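Section 3: Fitting the Vavari self-adhesive surface sheet

Read this section through once before you remove the backing paper. The sheet can be lifted and laid again during the first few minutes, but after that the adhesive grips firmly and pulling it up may leave marks.

What is in the tube
One surface sheet, 297 cm long
One felt-edged smoother
2 spare corner patches
One trimming guide

You will also need a sharp craft knife, a tape measure, a soft pencil, washing-up liquid and a lint-free cloth.

Caution: Do not fit the sheet over oiled or waxed wood. The adhesive will not hold. Sand the top back to bare wood and seal it first.

Preparing the table

1. Clear the table and wash it with warm water and a drop of washing-up liquid. Rinse, then leave it to dry overnight.

2. Fill any dents deeper than a fingernail. Small scratches will not show through, but lumps will, so sand down old paint drips and dried glue.

3. Unroll the sheet face down on a clean floor and weigh down the corners for 2 hours. In a cold room, allow longer. A sheet that still wants to curl is hard to lay straight.

Cutting and laying

4. Measure the table in both directions and add 3 cm on every side. Mark the backing paper in pencil and cut along the line.

5. Check which way the pattern runs before you cut a second piece. On the marble designs the veins should follow the same direction across the whole top. 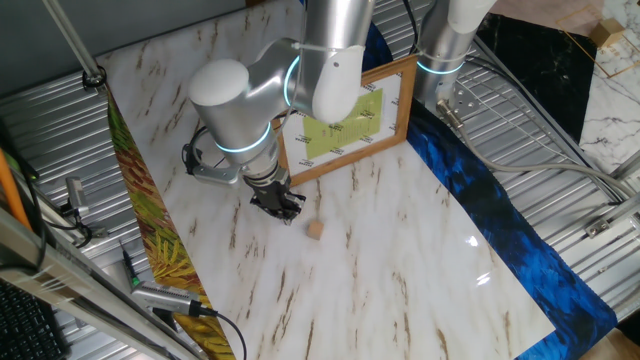

6. Peel back 9 cm of backing paper along one short edge and fold it under. Line up the sheet and press the exposed strip down from the middle outwards.

7. Pull the backing away a little at a time with one hand and follow with the smoother in the other. If a crease forms, stop, lift the sheet back to the crease and lay it again.

8. Prick any remaining bubbles with a pin and press the air out towards the hole.

9. Trim the edges using the guide, or fold them under the tabletop. Warm the corners gently with a hairdryer before folding – do not use a heat gun.

Note: Keep the offcuts. They are useful for patching and for testing cleaning products.

Aftercare

Leave the surface for a full day before regular use. Wipe up tea, coffee and ink promptly. Always use a mat under hot pans, and a board for cutting.

For sheets fitted over glass or tile, see Section 4.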